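Ticket 756
Subject: Slab corner reading high on laser screed pass, Bay 2
Status: Closed
Opened by: Teguh Setiawan, Setiawan Concrete
Site: Clilis warehouse extension
Opened: April 24, 2019

Initial report

Hi team! First of all, the new screed controller is a joy to use and the crew already fights over who gets to run it. We placed Bay 1 with it and the floor came out gorgeous. Bay 2 is where I need help. The northeast corner is reading high after the pass, consistently, and it gets worse the closer we get to the dock wall. The rest of the bay is right on grade. We had the transmitter on the tripod by the column line, same spot as Bay 1, and I didn't touch any settings between the two pours.

What I've tried so far:
Restarted the controller (twice, I'll admit it).
Swapped the battery on the left receiver.
Cleaned both receiver windows with a damp cloth, then a dry one.
Checked the benchmark again with the hand rod. Benchmark is good.

Bay 3 isn't formed yet, so there's time to get this right, but I'd love to sort it out before the Billano ready-mix trucks are booked again.

Reply from Arnetti Support

Hi Teguh, thanks for such a clear report, and so glad Bay 1 turned out well! A high corner that grows toward one wall nearly always comes from one of these: the transmitter has settled or been bumped, the beam is bouncing off something shiny, or the two receivers don't agree with each other. Let's go through them in that order.

Step 1. With the screed parked and the head raised, shoot the benchmark, then shoot the same benchmark with the transmitter turned a half turn on its tripod. Write down both readings.
Step 2. Look for reflective surfaces at beam height along the dock wall. Foil-faced insulation, stainless door tracks, parked vehicles, anything like that.
Step 3. Put both receivers on the same rod, one after the other, and compare.

Could you also send us the controller log? Menu, Service, Export Log, with a stick in the side port. It keeps the last 200 events, so please export before the next pass or the older ones get pushed out.

Reply from Teguh Setiawan

Done all of it this morning, and I learned a lot!

Step 1: Both readings match. The transmitter is fine and the tripod legs are on the old footing, solid as you like.

Step 2: There are two dock doors on that wall and the tracks are galvanized. We hung burlap over them and reran the check with no concrete, just driving the head across on grade. Same error in the corner. So I'm crossing off reflections, though I'll keep the burlap up for Bay 3 anyway.

Step 3: Bingo, maybe? On the same rod the left and right receivers don't agree. The right one beeps on grade a touch lower than the left. It's small. But it's repeatable, I did it over and over with one of the guys watching so I wasn't fooling myself.

Log is attached to this ticket. I don't know what half of it means but it's fun to read.

Reply from Arnetti Support

That is excellent detective work, and the log backs you up. Starting with the first pass in Bay 2, there's a line that repeats:

RX-R OFFSET CHANGED MANUAL

It shows up right after a power cycle and before the first strip. Somebody, or something leaning on the keypad, stored a new offset on the right receiver. In Bay 1 the offset was zero on both sides. When you work away from the dock wall the controller averages the two, so the error mostly hides. In the corner, the left mast drops out of the beam behind the last column and the controller leans on the right receiver alone. There's your high corner!

To clear it:

Head up, engine at idle.
Menu, Receivers, Right, Offset, hold Clear until it chirps.
Repeat for Left, even though it reads zero.
Power down fully, wait for the screen to go dark, power up again.
Re-bench both masts and save.

Then please turn on Keypad Lock. It's under Menu, Display, and it's off by default on your version.

Reply from Teguh Setiawan

Oh, that makes so much sense. We were carrying the controller around in the truck between bays with the straps across the front of it. Straps go on the handle from now on!

Cleared both, re-benched, lock is on. Dry run along the dock wall is dead flat according to the rod. I also checked the straightedge while I was at it, in case my corner readings were off because of the tool and not the screed. Laid it face to face with the spare, flipped it end for end, no light showing through. Happy with that.

One more question while I have you. Bay 3 is the big one, over 3,000 square feet, and the left mast will be behind a column for a good part of it. Should I move the transmitter or raise it?

Reply from Arnetti Support

Raise it if you can, and only move it if raising doesn't do the trick. Every move means a fresh benchmark, and that's one more place for an error to sneak in. If you do have to move, do it at a construction joint and never in the middle of a strip.

For the straightedge, your flip test is a great habit. We keep the tool checks together in the help section.
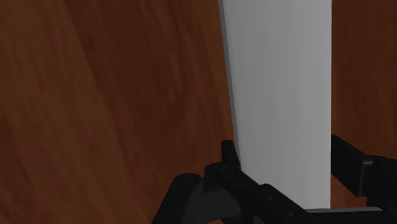 Straight edges and surfaces, help section. Simulated view, gray piece over reddish-brown wood.

The short version of those checks: store edges flat or hung from one end, wipe off paste before it sets, and compare against a second edge any time a reading surprises you.

Reply from Teguh Setiawan

Bay 3 is in! We raised the transmitter, and both masts held the beam the whole way except for a couple of strips by the last column. I watched the screen like a hawk in there and it never drifted. The corner along the dock wall came out as nice as the middle. The finisher, who does not hand out compliments, said it was a pleasure to get on.

We still have to deal with the high corner in Bay 2. The plan is to grind it once it has enough age on it, and the owner is fine with that as the racking doesn't go in until September. I'll mark the area with the rod and a lumber crayon so we only take off what we need to.

Please go ahead and close this one. Thank you so much, really, you were quick and you explained the why along with the what.

Closing note from Arnetti Support

Cause: manual offset stored on right receiver, keypad unlocked during transport.
Fix: offsets cleared on both receivers, masts re-benched, Keypad Lock enabled.
Follow-up: request sent to the software group to show a warning at startup when the left and right offsets differ. Teguh has offered to try the new version on his machine when there is one, and we'll take him up on it!
Ticket closed at customer's request. Reply to this message to reopen.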